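# Pinza blanda Clandov 2: montaje, cuidado y recambios

La Clandov 2 es la pinza que más nos piden y también la que más llamadas nos trae, casi todas por cosas que se arreglan en casa con un paño, una llave allen y un poco de paciencia. Por eso esta página ha ido creciendo hasta parecerse más a un cuaderno de taller que a una ficha de catálogo. Si solo venís a buscar una referencia de recambio, están todas al final; si acabáis de abrir la caja, servíos un café y leed con calma, que merece la pena.

La pinza se entrega montada en su brida, con cámara de muñeca, dos membranas de silicona, una funda de malla y el regulador de aire Brullcombe. Funciona con los brazos Hiretham de las series corta y larga (para otros brazos hay que pedir la brida adaptadora, y os rogamos que nos escribáis antes de comprar).

## Antes de montarla

Llevad el brazo a una postura cómoda, con la muñeca a la altura del pecho, y cortad el aire. Luego limpiad la cara de la brida con un paño que no suelte pelusa. Parece una manía nuestra, pero una viruta diminuta debajo de la brida basta para que la pinza quede inclinada, y después uno se pasa la tarde recalibrando sin entender nada.

Presentad la pinza con la muesca mirando al conector, poned los tornillos a mano y apretadlos en cruz, en 2 pasadas. La manguera va por el lado contrario al cable de la cámara, con un bucle holgado, que la muñeca tiene que poder girar entera sin tirar de nada.

## Primera puesta en marcha

Abrid el regulador poco a poco. La membrana tiene que llenarse de forma pareja; si un lado se adelanta, cerrad, vaciad y recolocad el aro de sujeción. Nana Antwi, que lleva nuestro banco de pruebas, recomienda hacer 30 ciclos en vacío antes de coger la primera pieza, y la verdad es que desde que lo hacemos así nos devuelven muchas menos membranas. 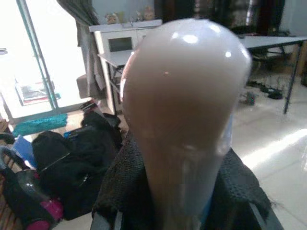 Terminados los ciclos, repasad los tornillos de la brida y guardad la posición de reposo en el programa del brazo. Si vuestro Hiretham tiene el software anterior a enero, la pantalla de guardado está en «Herramienta» y no en «Célula»; el resto es idéntico.

## Limpieza y cuidado

Con el uso diario, la silicona agradece un paño húmedo y jabón neutro al acabar la jornada. Nada de alcohol ni disolventes, por favor: la resecan, y una membrana reseca se abre siempre junto al cuello. La funda de malla se quita soltando el aro, se lava a mano con agua tibia y se deja secar a la sombra. No la metáis en la secadora (nosotros ya lo hemos probado, y nos quedó una funda preciosa para una pinza mucho más pequeña).

Cada 3 meses conviene:

- mirar el cuello de la membrana a contraluz, girándola despacio;
- comprobar la manguera en toda su longitud, sobre todo junto al racor;
- limpiar la lente de la cámara con una gamuza seca;
- volver a apretar la brida.

## Si algo va mal

**La membrana pierde aire.** Pasad agua jabonosa por el aro y por el racor. Si no hay burbujas en ninguno de los dos sitios, toca cambiar la membrana.

**El brazo marca el error 377.** El controlador no reconoce el peso de la herramienta. Volved a introducirlo a mano y reiniciad; si reaparece, revisad el conector de la muñeca.

**La cámara se ve lechosa.** Casi siempre es jabón seco en la lente. Gamuza y paciencia.

## Recambios

| Pieza | Referencia |
|---|---|
| Membrana de silicona | CL2-M |
| Funda de malla | CL2-F |
| Aro de sujeción | CL2-A |
| Regulador Brullcombe | BR-R |
| Brida adaptadora | CL2-B |

Los recambios salen de nuestro almacén de Chacko. Para dudas de montaje preguntad por Noémie Simard, y tened a mano el número de serie, grabado en el canto de la brida. Si además podéis mandarle una foto de cómo tenéis pasada la manguera, os lo agradecerá mucho.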